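I have been meaning to write about grout for weeks now (I know, I know, try to contain yourselves!) and tonight the house is quiet and the tea is hot, so here we go.

When we moved into the place on Clidia Street, the kitchen had brown sheet flooring that curled up by the stove, and I told everyone who would listen that it was the first thing to go. Then came the roof, and the water heater, and one very expensive tree, and somehow I cooked on that floor for six years. We finally saved up $3000 for new tile last winter and I spent most of December carrying samples from room to room, looking at them in the morning and again after supper with the lamps on.

My neighbor Bhavana Annamalai talked me out of plain white, bless her. She has two boys and a dog and she said I would be on my knees with a sponge every night of my life. So I started looking at gray everywhere I went, in banks, at the dentist, in my cousin's hallway, and I got very fond of the marble look with the soft cloudy pattern in it.

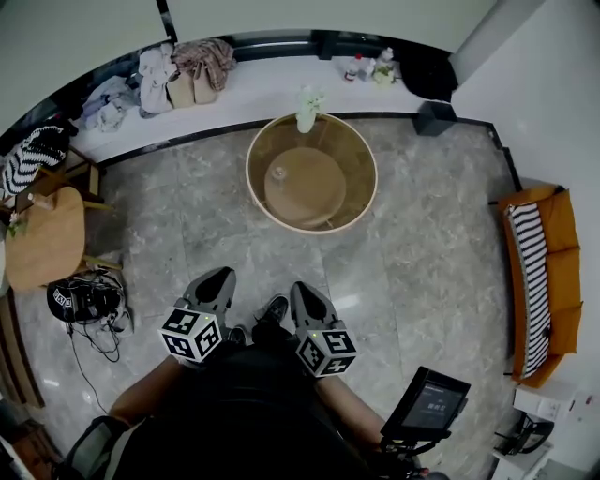
Gray marble-look tile, with black sneakers for scale.

The tile ended up costing us $800, less than I had feared, and then the man at the counter asked what color grout I wanted and I just stood there. Grout comes in colors! So many grays, and every one of them dries lighter than it looks in the bucket. I picked one a shade darker than the tile and worried about it all the way home.

Well, I love it. The crumbs hide beautifully, and my slippers make a nice little slap when I come down for coffee. The bathroom is next, and my husband has asked for a short rest first.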